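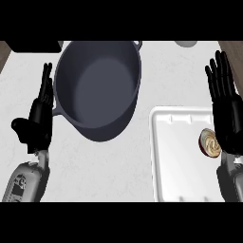
Plornwood Kitchen Simulation: Report on the Right-Hand Fault
Student project report, Group 2
9 March 2019

1. Background

Our project asked a simulated two-armed robot to move a small food item from a white tray into a large cooking pot. The kitchen was built in the Yammine simulator and the arms were run by a controller we wrote ourselves, called Kemov. This report covers the fault we found in the right hand, how we traced it and what we changed. The training method is in our July report and is not repeated.

2. What went wrong

We ran 311 trials with the first version of the controller. In 36 of them the right hand closed before the fingers were around the item. The item was then pinned between a finger and the rim of the tray, and the simulator pushed it out at a speed no real object would reach. In the worst cases it passed straight through the side of the pot.

The arm kept going after this. It lifted, travelled to the pot and opened over it with nothing in the hand, and the trial was logged as complete. We only noticed when we watched the replays, as the log showed no errors at all.

On a real robot the same fault would be a safety matter. A hand that closes early against a hard edge can damage its fingers, and a controller that can't tell it has dropped something will carry on moving near people.

3. Finding the cause

We first blamed the contact settings in Yammine. Making the tray softer slowed the item down but the hand still closed early, so we put the settings back.

Next we printed the finger commands beside the wrist position. The close command was being sent on a timer that started when the arm left its rest pose. If the wrist took a longer path, the timer ran out first. The left hand had the same timer, but it stayed open beside the pot for this task and the mistake never showed there.

It took us nearly 3 weeks to get this far. Most of that was spent on the contact settings, and we should have looked at our own code sooner.

4. Changes made

The timer was removed from both hands. The close command now waits until the wrist is within a set distance of the item and has stopped moving.

We also added a grip check after the lift, using the Fletov contact library. If no contact is reported on the fingers, the arm stops where it is and the trial is marked as failed.

5. Results and remaining problems

We repeated the full set of trials. The early closing did not come back. The grip check stopped the arm in 2 trials where the item slipped during the lift, and both were logged correctly.

The check does not cover the move across to the pot – an item dropped on the way would still be missed. We would run the check through the whole move if we had more time. We also have not tried an item lying flat against the tray rim, where the fingers have very little room to get behind it.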